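Category: Facilities & Displays > Tables / Vases / Artificial stems
Tags: vase, faux flowers, wobble, leaning arrangement, stem length

Ticket 145 – Vase arrangement keeps leaning over
Opened by: Sadia Paracha
Assigned: Elie Abu Hammour
Priority: low (was medium)
Status: Closed, see last entry

1. Reported problem

Clear glass vase, artificial flowers, keeps going lopsided. We do it, looks fine, come back after lunch and half the bunch has swung round to one side and is hanging over the rim. Third time since the Porum stems came. Vase itself hasn't gone over yet but I don't want to wait for it, it's glass.

Need it sorted before the display goes in on 11th July. Happy to try anything cheap.

2. First questions (Elie)

– Which vase? The Stüber one or the old one from the cupboard?
– Anything in the bottom of it?
– Have the stems been cut down or are they as delivered?
– Does it lean on every table or just the one?

3. Answers (Sadia)

Stüber. Nothing in the bottom, we took the gravel out in March as it was scratching. Stems as delivered, not cut. Only tried it on the wood table so far, the butcher-block one. Will try the windowsill.

4. Table check

Done by Rami Hijazi, first thing.

Spirit level on the top both ways. Bubble dead centre long way, a hair off short way. Not enough to matter. Pushed on each corner, no rock. Put the vase on the windowsill for an hour as well and it went lopsided there too, same lean. So not the table. Stop looking at the table.

Wiped the base of the vase while I had it, there was a blob of old glue on the underside. Scraped off. Sits flatter now but stems still wander.

5. Vase check

Measured it up. Mouth is 88 mm across, thats wide for a handful of stems with nothing holding them. Wire core in the stems is springy so they push against each other and settle wherever they like. The heavy heads win.

Empty vase is fine, stands straight. Put 400 g of glass beads in the bottom as a test. Vase much more solid, I'd be happy leaving it near people. Stems at the bottom held, tops still drifted. Better, not fixed.

6. Strip down and sort

Agathe Poulain suggested taking the mix apart and finding out which ones are doing the pulling. Up to now it's been reds, tulips, the pale spray, all in together and no record of what went in where. Sensible. Took the lot out, put the reds back on their own, left the rest on the tabletop to go in one at a time.
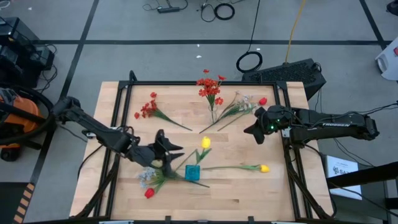 7. Results, one type at a time

Reds only: bunch stays up on the whole. One bloom droops to the right. Had a go at bending it back, it creeps down again. Wire probably tired in that one. One spray of red left out on the table, didn't put it back – bunch is full enough without.

Yellow tulips: two of them, light, no trouble. Can go anywhere. Leaves need pulling in closer to the stem or they catch on the reds on the way in.

Red tulips: two of them, fine. Look a bit lost next to the other reds tbh, might be better in a seperate vase.

Pale spray (bluish white one): this is the culprit. Put it in on the left, whole lot swings left. Put it in on the right, swings right. The leaves fan out wide and lever against the rim, so every time it settles it shoves its neighbours over. Tried it dead centre, lasted ten minutes.

8. Fix attempts

a) Tape grid over the mouth. Clear tape, four squares. Held well. Looked awful, you can see it through the glass and it catches the light. Taken off.

b) Elastic band round the stems below the rim. Held the bunch together but then the bunch leans as one lump. Worse if anything.

c) Nillex foam plug cut to fit. Holds everything like a rock but it's a clear vase so you're looking at a lump of foam. No.

d) Beads back in, plus lower leaves on the pale spray folded up and wired to the stem with florist wire, plus spray shortened to 145 mm below the first leaf. Left overnight. Still straight in the morning.

Going with d.

9. Comments

Nosipho Ndlovu: please can we not cut any more of them, the pale ones were from Gedum and they've stopped doing that colour. Fold first, cut last.

Rami: noted. Only the one cut. Offcut is in the drawer with the wire.

Sadia: can we use beads that don't roll everywhere, I trod on one.

Elie: flat ones on order, pack of 12 bags, was the smallest they'd do. Rest can go in the display cupboard.

Agathe: red tulip on its own in the little bottle vase looks lovely, leave it there pls.

10. If it happens again

– Check beads are still in. People tip them out when they clean.
– Take the pale spray out first. If the rest stands up, it's the leaves, re-fold and re-wire.
– Droopy red goes at the back, turned to the wall.
– Do not use the foam.
– Do not move the table. Table is fine.

11. Closing note

Checked again after two days, no lean. Drooping red swapped for the spray that was left over. Spare red is in the box marked REDS, bend is bad but ok for filling. Flat beads not arrived yet, will swap them over when they do, doesn't need a new ticket.

Closed – Elie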